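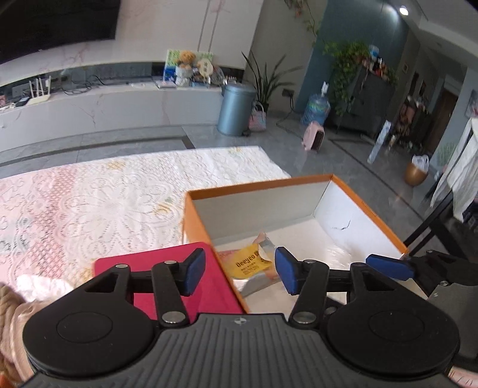

Kanchan Bansal
Técnica de pruebas de manipulación, Trivulia

Cómo comparar dos juegos de yemas en una pinza de mano con cámara

Esta guía explica el procedimiento que seguimos en Trivulia para decidir qué yemas montar en las pinzas de mano antes de una campaña de grabación en viviendas. Sirve para cualquier pinza de dos dedos con cámara solidaria al cuerpo. Nosotros comparamos las yemas Celtus, más blandas, con las Melnyk, que tienen el mismo ángulo pero una goma más dura. El registro se hace con el controlador Olloteck, aunque los pasos no dependen de él.

La prueba dura una mañana. Hacen falta dos personas: una maneja las pinzas y la otra anota.

Material

Un par de pinzas iguales, izquierda y derecha.
Dos juegos completos de yemas.
Una caja abierta, con las paredes algo más altas que el objeto más grande.
Un envase vacío, blando y arrugado, de los que tienen interior plateado.
Un trozo de plástico transparente.
Una tela con relieve para poner debajo de la caja.
Llave pequeña, alcohol isopropílico y paños sin pelusa.
Una hoja de anotación por cada juego.

1. Preparar el sitio

Trabaje en una habitación normal, con sus muebles y sus cosas. En el banco del laboratorio casi todas las yemas dan buen resultado, y las diferencias aparecen cuando hay brillos en el suelo, fondo desordenado y una superficie que cede un poco bajo la caja. Una mesa baja vale. Si usa una tela con encaje o relieve, estírela, pero no la pegue: interesa saber si la pinza arrastra la caja al tocar una pared.

Coloque la caja delante de usted y deje sitio a los dos lados para abrir los brazos de la pinza. Los alojamientos laterales son anchos y chocan antes que los dedos si se entra demasiado inclinado. Una caja de color vivo por fuera y claro por dentro, como la naranja que utilizamos, permite distinguir bien el borde en el vídeo.

2. Revisar la pinza

Abra y cierre los dedos varias veces sin carga. El recorrido debe ser continuo en los dos sentidos. Si nota un escalón, mire primero los pasadores de los brazos y después el montaje de las yemas, por ese orden.

Con los dedos abiertos del todo, compruebe en la vista de la cámara que se ven las dos yemas enfrentadas y que ninguna queda tapada por el cuerpo. Repita con la otra pinza. Cuando se trabaja a dos manos es normal que una asome en la imagen de la otra y la tape en parte; lo que hay que evitar es que oculte el punto de agarre.

3. Montar el primer juego

Limpie las yemas con alcohol y espere a que se evapore. Apriete los tornillos hasta que la yema no gire con la mano y pare ahí. Las Melnyk tienen la base rígida y aguantan más par, pero las Celtus se deforman si se aprietan de más y dejan de cerrar en paralelo.

Para comprobar el paralelismo, cierre sobre una tira de papel y tire de ella desde la punta y luego desde la base. Si solo sujeta en un extremo, afloje y vuelva a montar.

4. Calibrar la apertura

En el controlador, ponga a cero la lectura con los dedos cerrados. Después abra al máximo y anote el valor. En nuestras unidades la lectura a tope es 975, sin unidades; lo que importa es que las dos pinzas coincidan. Si la diferencia pasa de 2, repita el cero.

Haga este paso cada vez que cambie de yemas. Usa Suksawat, que lleva el tratamiento de datos, encontró en agosto una serie entera desplazada porque habíamos cambiado las gomas y conservado el cero anterior. Fueron 182 agarres que hubo que descartar.

5. Hacer los agarres

Empiece con el envase arrugado, colocado cerca de una esquina de la caja. Es el caso más incómodo, con dos paredes próximas y un material que cambia de forma al cerrarse los dedos. La secuencia es siempre la misma:

Entrar con los dedos abiertos, desde arriba.
Detenerse antes de tocar el envase y mantener la posición un instante.
Cerrar hasta que el envase no resbale.
Levantar por encima del borde.
Volver a dejarlo dentro de la caja.

Siga con el plástico transparente sobre el fondo. Aquí cuenta mucho la forma de la punta: hay que pellizcar una lámina fina casi pegada a una superficie lisa. Las yemas blandas se adaptan al fondo, pero tienden a empujar el plástico hacia la pared. Las duras necesitan mejor puntería y, cuando lo cogen, lo cogen a la primera.

Termine con los dos objetos usando ambas pinzas, una sujetando la pared de la caja y la otra recogiendo. Complete 200 agarres por juego, repartidos por igual entre las tres pruebas en lo posible. Cambie de operador a mitad de serie – el cansancio de la muñeca se nota en los datos.

6. Anotar

En cada intento apunte solo el objeto, el resultado y, si falla, el tipo de fallo. Usamos cuatro:

Resbala: los dedos cierran bien y el objeto se escapa.
Empuja: el objeto se desplaza antes del cierre.
Choca: un dedo o un alojamiento toca la pared.
Arrastra: la caja se mueve sobre la tela.

No corrija la hoja mirando el vídeo hasta haber terminado los dos juegos.

7. Comparar

Mire los fallos por tipo antes que el total. Un juego que resbala se puede compensar con más fuerza de cierre; uno que choca obliga a cambiar la forma de entrar, y eso afecta a todos los operadores. En nuestra prueba las Celtus fallaron menos con el envase y las Melnyk menos con el plástico. Nos quedamos con las Celtus porque en las viviendas predominan los envases blandos, y guardamos un par de Melnyk para las sesiones con láminas y bolsas finas.

Problemas frecuentes

La cámara pierde el seguimiento al entrar en la caja. Suele pasar con interiores muy claros y lisos. Entre más despacio o deje a la vista parte del exterior durante la aproximación.

El interior plateado produce reflejos. Gire el envase, pero no apague la luz del techo a mitad de serie. Si cambia la iluminación, empiece la serie otra vez.

Una yema se mancha. Límpiela y anótelo en la hoja con el número de intento.

Las dos pinzas se estorban. Acuerde cuál entra primero y manténgalo en los dos juegos. Nosotros entramos con la izquierda.

La plantilla de la hoja de anotación está en la carpeta compartida de pruebas. Los cambios se piden a Usa antes del martes para que entren en la siguiente serie.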